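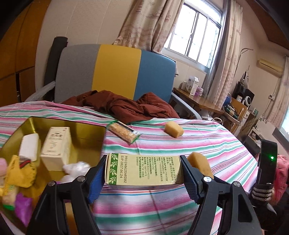 Readers of the first edition objected that a date printed on a carton settles very little unless the person sorting the stock knows which date it is. The objection was fair, and this chapter has been rearranged to meet it.

Chapter 4
Date Marks and the Sorting of Small Packaged Goods

4.1 Scope

Small packaged goods are the items a household or a small store keeps in mixed containers: boxed products, wrapped sweets, tubes of grain, single-portion cakes, sachets. They differ in shelf life and in the way they are marked, yet they are commonly stored together in one tin or drawer. The chapter deals with reading the marks, separating the goods by date, and returning them to storage in an order that can be maintained. Bulk storage is treated in Chapter 7.

4.2 Production and expiry marks

Many cartons carry two lines of print applied after the artwork. The first, often introduced by PRO, identifies production and may include a batch or line code. The second, introduced by EXP, gives the date after which the goods should not be used. A pair such as PRO:24062SHRD02 and EXP:2027.06.24 shows the difficulty. The expiry line is a plain calendar date in the order year, month, day. The production line mixes digits and letters and can't be read with certainty without the maker's key. In such cases the sorter records the production line exactly as printed and works from the expiry line alone.

Three rules apply to the reading of any mark:

Copy the characters before interpreting them.
Where the order of day and month is unclear, look for a second package from the same maker.
Treat an outer carton and its contents as separate items once the carton has been opened.

Maker's details in another language are often set close to the date lines. They should be kept with the goods – a carton cut down to save space frequently loses them.

4.3 The sorting surface

Sorting requires a flat area larger than the container being emptied. A table is preferred. A made bed is acceptable for sealed goods, although soft cake in thin wrapping is easily crushed on it, and capped tubes tend to roll. Patterned cloth makes small sachets harder to find; a plain sheet of paper laid over it corrects this.

4.4 The Hustamden store

The worked material in this chapter comes from a stock survey at the Hustamden store, which held 151 items in mixed tins. Of these, 26 had no legible expiry mark. The items were entered on Norevix record cards, one card to a tin, and the undated goods were placed in a separate tin for use first. The complete list is given in Table 4.1, and the same figures are used again in the exercises on turnover in Section 4.9.

4.5 Terms used in this chapter

Date mark: any printed or stamped date, with or without a prefix.
Batch code: characters that identify a production run.
Open stock: goods whose outer package has been broken.
Residual life: the interval between the day of sorting and the expiry date.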